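Open day at the Pastunis building, Urkach

The Pastunis building opens to the public once a year, in April, and this was my first time going. I had driven past it for years on the way to the dump and never known what was inside. The answer is a lot of small workshops on three floors, most of them rented by one or two people, and a few larger rooms at the top that are used for teaching and trials.

Parking was in the field behind Lacson, the tile place, and cost nothing. Doors opened at 10 and there was already a line. A sign in the entrance said that 2,383 people came last year, which I can believe from the state of the stairs. You get a paper map and a sticker. The map has the second and third floors the wrong way around, so I ended up doing the building from the top down without meaning to.

The ground floor is wood and metal. I saw a man turning chair legs, a shop that repairs scales, and a long room where they were cutting felt for hats. The scale shop was the best of these. They had an old grain scale on the floor and let people stand on it with their kids and dogs. The felt room was loud, and the talk was hard to follow from the back.

The second floor is mostly Mikari, who make bath oils and hand creams and fill everything on site. They have 13 people and a filling line that was switched off for the day, so you could walk right up to it. A batch is 358 bottles, which sounds like an odd number until you see the tank. The smell was strong but not bad. They were giving out samples of a pine one that I have been using since and would not buy.

On the top floor I spent the longest time in the room at the end of the hall, the one with the shelf of bottles on the table. 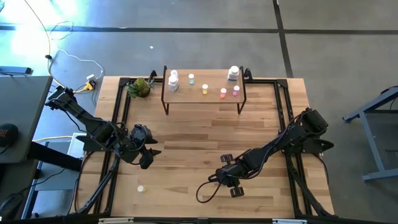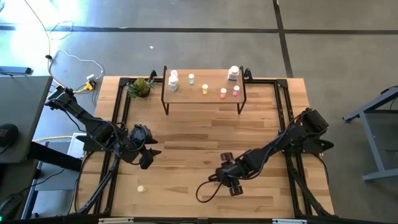
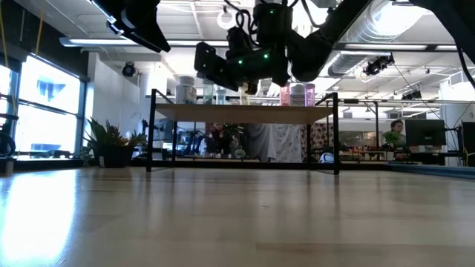 I put up shelves for a living, mainly in stores, so I look at how things are set out more than most visitors would. Small goods on a low shelf are a problem I deal with every week. The customer looks down on them, the tall items hide the short ones, and anything behind another bottle might as well be in the stockroom. The board up there had big white bottles at both ends and the small colored ones between them, which is how I would do it too. The white ones mark where the display stops and the colors get the middle to themselves. What I would change is the left end, where one white bottle stands in front of another and you lose part of the back one. Turn the pair side by side, or take one away.

I liked the shelf itself. A flat board between two black metal side frames is about as simple as a shelf gets, and it is easy to wipe under. I have used something close to it for a pharmacy counter, 900 millimeters long, and it held up fine. The butcher-block table was handsome as well, though in a store I would want a plainer top. All those strips of tan and brown pull your eye down off the goods. The plant at the side was a good touch — something green with a bit of height does more for a counter than another sign.

After that I went down for lunch. The café on the second floor had soup, two kinds of roll, and a long wait. The soup was lentil and needed salt. I ate on the outside stairs with everyone else.

I missed the bookbinder, who closed at 2, and the letterpress room had a line I didn't feel like joining. I will start there next year. Wear flat shoes, bring cash for the café, and ignore the map.

Comments (4)

tilly_b
We went in the afternoon and the scale shop had a line out the door. My daughter weighed in with the dog and has told everyone the total.

marsh end
The map was wrong last year too. I told them at the desk and they said they knew.

Gorse
Agree on the two white bottles. I do the shelves in a garden center and if it's behind something it doesn't sell. Where do you get the side frames from, or do you have them made?

pk77
Is there an elevator? Thinking of bringing my mother next time and three floors is a lot for her.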